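How to Clear a Breakfast Table Without Making Nine Trips

Posted by Brittany Beaudoin, 30 Apr 2021

My table at Lapointe Street seats four and regularly holds enough for eleven. For years I cleared it the way my family always has, which is to pick up whatever was closest, carry it to the kitchen, forget why I was there, and come back with a banana. The method below takes me one song. Pick a short one.

What you need

A tray, or failing that the biggest plate in the house
One bowl for fruit and one place where the fruit bowl lives
A damp cloth
Somewhere to put people who want to help

Step 1. Take the food first

Dishes can sit. Food attracts children, cats and my neighbor Sheldon. Anything that goes back in the fridge gets moved to one end of the table, and anything that goes in the trash goes in the trash now, before someone decides it's still good.

Step 2. Gather the strays

Every table has small things that wander off from the group. Strawberries are the worst offenders, followed by bottle caps. If it's fruit, it goes in the fruit bowl, even if you suspect it's the plastic kind. You can hold a hearing later.

Step 3. Turn a plate into a tray

Pick one plate that's reasonably clean and load it with the condiments. Squeeze bottles ride best lying down – stand one up and it will wait until you reach the good rug. Keep the fruit bowl as its own trip unless you have a proper tray.

A plate with the ketchup laid across it and a bowl of fruit beside it is a table more than halfway done, whatever the rest of it looks like.
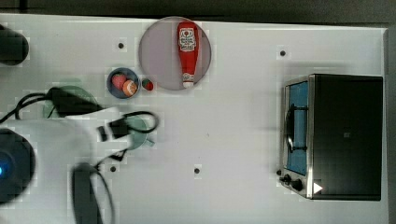 Step 4. Stack by size, big ones first

Largest plate on the bottom, then down from there. Bowls go on top, nested if they'll nest. My aunt Huguette stacks in order of how much she likes each dish, and has lost two gravy boats that way.

See-through plates deserve a second look before you call the table clear. I own a set in pale green and have wiped straight over one, twice, and once set a hot pan on it.

Step 5. Wipe toward yourself

Start at the far side and pull the crumbs toward you, into your hand. Pushing them off the other side is only moving breakfast to the floor. Go around any holes or seams in the tabletop with a corner of the cloth, as jam gets in there and stays until September.

Step 6. Put the fruit bowl back

It goes in the middle. Then leave the table alone, if you can, until lunch.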